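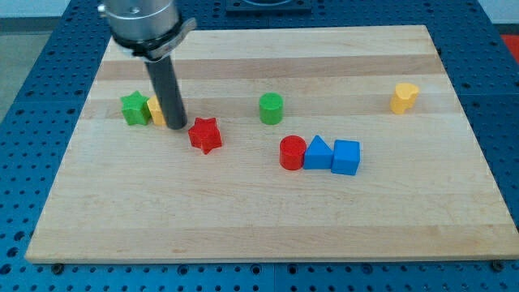 # The Yellow Heart

The fault came on the fourth night, and I was the only person in the building who was paid to notice it.

My job at Ukedel was not a big one. I sat in a glass room on the second floor of the old Economou furniture works, and I watched the arm push blocks on a wooden board. The program was called Hiltateo. A sentence was sent to it, for example "move the green cylinder next to the red star," and the arm had to understand the sentence and do the work with its one finger. Then another sentence was sent. I wrote down if it did well or badly. When it was finished with a run, I went through the door, put the blocks in new places, and came out again.

The number of sentences for the whole test was 3,687. I had them printed in a folder, because I do not like to read from a screen at night. By the fourth night we were at 2,980, and the arm had become very good. It did not hit the blocks anymore. It came down beside them and pushed slowly, like someone who moves a sleeping cat.

Sentence 2,981 was "put the yellow heart together with the yellow block." The heart was on the right side and the other yellow one was far on the left. It was a long way to push, but it was not a difficult sentence.

The arm went to the left. It stopped above the board near the green star, with its finger almost touching the wood, and it stayed there.

I waited. In my instructions it was written that a pause of one minute is permitted. After one minute I looked at the status line. It said MOVING. I looked at the arm again, and it was not moving.

After two minutes I wrote "pause, long" in the log. After five minutes I took my key and stood up.

I must explain about the key. The door of the cell had a safety lock made by Edus, the yellow type with a flat metal tongue. When you open the door, the tongue comes out and the power to the motors is cut. This is the whole idea of it. Each person who goes in must also take the key from the panel and carry it in the pocket, so that no other person can start the machine while you are inside. I had done this so many times that my hand did it without me.

I opened the door. I should have heard a click from the cabinet, and after it the small sigh of the brakes. I heard the click.

I have thought many times about why I did not go in. I would like to write that I was careful. The truth is that I had forgotten my pen, and I stood with one foot in the door and touched my pockets to find it. During this time the arm moved.

It was not a fast movement. The finger went up, straight, the length of my hand. It went to the right over all the blocks and came down behind the yellow heart. And then it started to push it, very gently, to the left.

The door was open. The key was in my pocket, I could feel it against my leg. The light on the cabinet was red, which meant that the motors had no power.

I stepped back and pressed the big button on the wall. The arm stopped in the middle of the board with the heart in front of it.

There is a phone number for such things. I called it and a woman answered on the second ring, and she did not sound like someone who had been asleep.

"Is anybody inside the cell?" she asked.

"No."

"Was anybody inside?"

"No. One foot," I said.

She was quiet. I heard her typing.

"Leave the button pressed," she said. "Put a chair in front of the door. Do not go in for any reason, also not for the blocks. Can you read me the numbers on the drive cabinet?"

I read them to her. She asked me to read the last one again, and I did.

"So the contact is welded," she said. "The relay clicks, but one side stays closed. And the second side, which should catch this, I think somebody has put a bridge on it. Is there a short orange wire at the bottom of the terminal block?"

I went on my knees with the lamp of my phone. There was a short orange wire. It was clean and nicely cut, with proper ends on it. The person who made it had been good at his work.

"Yes," I said.

"How many times did you go into that cell this week?"

I did not know. I said I would look in the log. I sat down on the chair, the one which was now in front of the door, and I turned the pages. Each change of the blocks had my initials beside it. I started to count and then stopped, because I had seen the date at the top of one page and next to it, in the handwriting of the day shift, one line: *Door trips during run, nuisance, fixed.* The date was 3 October 2026. It was the day before my first night.

"Every time," I told her. "I was in there every time."

She said they would come in the morning. She said I had done the right things. Before she put down the phone she asked me one more question, and it was not for the report, I think.

"When you opened the door, what was it doing?"

"Nothing. It was standing still. It had been standing still for five minutes."

"And then it continued when the door was open."

"Yes."

"It was waiting for a reply from the server," she said. "The network was down tonight for some minutes, we saw this from here. It has nothing to do with the door. It is only bad timing."

"I understand," I said.

I did understand. I had worked with machines for many years, and I know that a machine which waits is not thinking about you. But I stayed on that chair until it became light in the windows, and I did not turn my back to the glass.

In the morning three people came with a gray suitcase. They took photos of the orange wire from all sides, and one of them cut it out and put it in a bag. They replaced the relay with a new one from Edus and tested the door again and again. Click, sigh. Click, sigh. I had not known how much I missed the second sound. I tried to remember if I had heard it on the first night, or on the second, and I could not say yes.

The day shift man was not there. His jacket was on the hook until December, and then it was gone also.

They gave me the choice to finish the test or to go to another building. I chose to finish it. We restarted from 2,981, and the arm pushed the yellow heart across the whole board and left it beside the other yellow one, with no gap between them. I wrote "good" in the log.

At sentence 3,512 the network went down again. The arm stopped in the air above the wood, and the status line said MOVING. I put my pen on the table. I pressed the big button and listened for the brakes, and when I had heard them I waited one minute more, by the clock, before I stood up to get my coffee from the other side of the room.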